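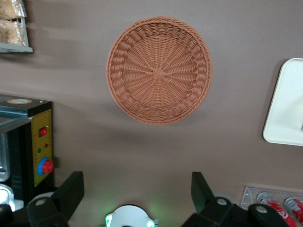

From: Līga Lukoševičius
Date: Thursday, August 2, 2018
Subject: Re: Film choice for single-wrapped pastry, counter sale

Maarja Dambrauskienė wrote:

> We are moving the counter line at Drusley from paper bags to clear
> single wraps. The products are a crumble-topped bar and a plain butter
> cookie. Both are baked overnight, wrapped in the morning and sold the
> same day or the next few days at the two shops and the Krūmiņa kiosk.
>
> The supplier says Anik film will do for both. My trial with the bar
> went badly. The topping was soft by the second morning, and a few wraps
> had fog on the inside before they left the bakery. The cookie was fine
> on day two but tasted flat by the end of the week.
>
> Questions for the list:
>
> 1. Is the soft topping a film problem or a cooling problem?
> 2. Does anyone run two films on one machine without losing an hour at
> each changeover?
> 3. What shelf life are people putting on a similar bar?
>
> We do not have a lab. We have a probe thermometer, a scale that reads
> to a tenth of a gram, and a cheap humidity meter.
>
> Maarja

Maarja,

Taking these in order.

1. You have two problems and the film is responsible for neither of the symptoms you list on the bar.

Fog inside the wrap is a cooling problem. The surface reads cool well before the center does, and the water leaving the center condenses on the film. Put the probe in the middle of a bar from the middle of the rack. Edge bars tell you nothing useful. We wrap when the center is within two degrees of the room and not before. If the cooling room is above 60 percent relative humidity, leave the racks uncovered and get air moving between the trays. A fan pointed at the front of the rack mostly cools the top and bottom trays, so aim it across the side.

The soft topping is moisture moving inside the product. The crumble comes out of the oven much drier than the base or the filling, and once wrapped they move toward the same point. No film stops that. A higher barrier makes it a little worse, as the water that would have left through the wrap stays in. Your options are a drier filling, a longer bake, a fat layer between base and topping, or accepting a topping that is tender and saying so on the label. We did the second and third together. The longer bake alone darkened the edges too much.

The flat-tasting cookie is a separate matter. The first thing I would check is the seal. A leaking fin seal on good film performs worse than a sound seal on poor film. Hold a wrapped piece under water, squeeze gently, and look for a line of bubbles where the fin crosses the end seal. On our machine nearly all leaks were at that crossing, and most went away when we cleaned the jaws and raised dwell time slightly. Changing jaw temperature first made it harder to see what was happening, so change one setting at a time and write it down.

2. We tried two films for one season at the Jaltska bakery and went back to one. The changeover itself was short. The time went on resetting registration and on scrap at the start of each roll. If you have to run two, wrap all of one product before touching the other and keep a settings card taped to the machine for each. If both rolls are the same width and close in thickness, you will save most of the adjustment.

3. Please do not copy a shelf life from the list, including ours. Your filling is different from mine. With the equipment you have, this is what I would do:

Weigh and number a set of wrapped bars on the day of baking. Keep half in the back room and half in the shop, in the place where they are sold. Weigh all of them at the same time each day and open two from each set. Record weight, topping texture on a fixed scale, and anything you smell. Look for mold under a good light. Carry on past the day you expect to print. We stopped our first trial at 153 hours for no better reason than that the weekend came, and we had to repeat it.

Our bar is labeled at seven days. The trial supported longer, but the texture was not something I wanted to sell by then. If the filling is fruit or dairy based, have a lab measure water activity before you print any date at all. It is a cheap test and a kitchen trial will not replace it.

A note on records. After the jaw cleaning we logged every wrap for a month, 3,267 pieces, with a simple tally for fog, open seal, torn film and crushed corner. Crushed corners were the largest group, which none of us had guessed, and the fix was a shallower crate. I would start the tally before buying any new film.

On storage at point of sale: keep wrapped goods out of direct sun and away from the top of the coffee machine. Butter products go stale in flavor faster under light and clear film gives no protection. If the Krūmiņa kiosk faces south, move stock to the lower shelf for the afternoon or send smaller deliveries. Stack the bars only as high as the bottom one can bear with its topping intact.

I can send the tally sheet and the blank settings card off list. The seal notes from last December are handwritten and I still have to type them up.

Regards,
Līga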